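Laundry and Linen Attendant (part time, two positions)

Hafstein Guest House, Ustley

We are a guest house on the hill side of Ustley, and we look for two persons to join our laundry from July. The work is washing, drying, folding and putting away everything in the house that is made of cloth. It is mostly towels. If you like to see a shelf fill up with things folded in the same way, you may like this job.

About the house

Hafstein was opened as a hostel for walkers and was later made into a guest house with a small bathing room and a sauna. Because of the bathing room we use many more towels than a house of our size normally would. In a busy month we wash more than 2,000 pieces, and in the best month of last summer it was 3,000. Until now we sent the bed sheets to Flullargate Laundry and washed only the small pieces ourselves. From July we will wash everything in the house, and for this reason we need more hands.

The laundry is in the basement, on the side of the garden. It has a door to the outside and two windows, so it is not dark. There are the washing machines, the dryers, one long folding table and the shelves. In good weather we also hang the sheets in the garden. You will need to go up and down one stair with a basket, several times in a shift. There is no elevator to the basement, and we are sorry that we cannot change this.

What you will do

You collect the used linen from the bins on each floor and bring it down. You sort it before washing. You load and empty the machines, fold, and put everything on the correct shelf. You also keep the laundry book, where we write what was washed, what was damaged and what was taken out of use. The book is on paper and the writing must be readable for the next person.

Sorting is the part where new colleagues make the most mistakes, so we explain it a little already now. The house has four kinds of towels. The white cotton ones are for the guest rooms. The gray ones are for the sauna. The striped ones are for the kitchen only and they are never washed together with the others. The yellow microfiber ones are for cleaning, and they have their own bin, their own machine and their own shelf. They must not go together with cotton, because they pick up the lint and then they leave it on the glass. They get no fabric softener and no high heat. 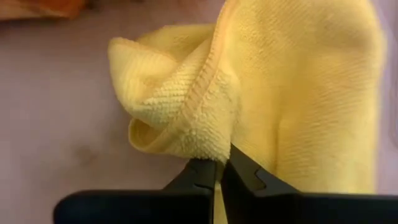 Corey Katene remarked, when he read a draft of this advertisement, that we should write more clearly how much of the day is folding. In his opinion it is more than half, and people who come for the machines are disappointed. He also wanted us to say that the first two weeks are hard on the shoulders and that it becomes better when you stop lifting full baskets and start to carry half ones.

We agree with him, so please read it as part of the advertisement.

How we fold

We teach you our way of folding and we ask that you keep to it, also if you have learned another way at home or in another place. For the bath towels we fold the long side in three parts and then in half, with the hem inside, so that only the round fold is seen from the front of the shelf. The cleaning towels are folded in half two times. Before you fold a towel, you look at the hem on all sides. If the stitching has opened, the towel goes to the mending basket. If there is a hole in the middle, it goes to the rag box and you make a line in the book.

The mending basket is emptied by Ásdís Vídalín, who has run the linen room since the bathing room was opened. She sews on the old Zumier machine in the corner. If you can sew a straight seam you are welcome to help her, but it is not a requirement and we do not ask about it in the interview.

Sheets are folded by two persons. Pillowcases you can do alone. Fitted sheets cause discussion in every laundry, and here we simply fold them as flat as we can and put them at the bottom of the pile.

Who we look for

You do not need experience from a laundry or a hotel. We have had good colleagues who came from a bakery, from a school kitchen and from caring for their own family for many years. We look for a person who notices small things, for example a stain on the back side of a towel, or a sock that a guest has forgotten inside a pillowcase.

You should be able to stand for most of a shift. You should be able to lift a basket of wet linen, with help if it is a large one. You should understand English well enough to read the washing labels and the notes in the book. Other languages are useful in the house, and at the moment we hear five of them in the break room.

If you have an allergy to detergents, please tell us before the trial shift. We use one without perfume for all guest linen, but the product for the kitchen towels is stronger. Gloves are always in the drawer under the folding table.

Hours and pay

Each position is 68 hours in a month. The shifts start at 7:30 in the morning and end at 1 in the afternoon. There are no evening shifts. You will work every second weekend, and we make the plan one month before, so you can arrange your own life. If you need to change a shift, you ask the others first and then tell the office.

The pay follows the wage table of the house, and you will see the table at the interview. Everybody in the laundry has the same starting step. Work clothes are given and also washed by us. You must have your own shoes, closed and with a sole that does not slip. Breakfast is at 9:30 together with the kitchen and the cleaning team, and it is paid time.

The contract is for one year at first. We hope it will be longer, but we do not want to promise what depends on the number of guests.

The first weeks

In the first week you are always together with a colleague. You begin with folding and with learning the shelves. The washing programs come in the second week, when you already know which cloth is which. After one month there is a talk with Hafþór Nørgaard in the office, where both sides can say how it goes. It takes half an hour and you may bring a list.

Please ask also the same question two times if you are not sure. A load of gray towels washed with white ones is a costly thing, and it has happened to most of us once.

How to apply

Send a short letter, one page is enough, to Yusri Osman at the reception, or bring it to the desk between 10 and 4. Tell us who you are, what kind of work you have done, paid or unpaid, and from when you can begin. We do not need a photo of you. If you have a reference, write the name and phone number of the person and we will call only after we have talked with you.

If writing a letter in English is difficult, you can come to the desk and tell it to us instead. Yusri will write down the main points and you can read them before they are given to the office.

We answer every person who applies. Those we want to meet will be invited for a talk and, after this, for a trial shift of three hours. The trial shift is paid. You will collect linen from one floor, sort it and fold what comes out of the dryer, together with Ikechukwu Effiong from the morning team. Wear something comfortable and tie back long hair. At the end you can ask him anything about the job, also the things you would not like to ask in the office.

The positions stay open until both are filled, and we take the interviews as the letters come in. Persons who can begin in the first part of July will be invited first, but please write to us also if you can only begin later in the summer.

Finding us

From the bus station in Ustley you follow the road up the hill and pass the church. The guest house has a green gate. For the reception you take the main door. For the trial shift please use the garden door, go along the left side of the house and ring the lower bell. The upper bell is for the kitchen deliveries, and they do not always hear it in the laundry when the dryers are running.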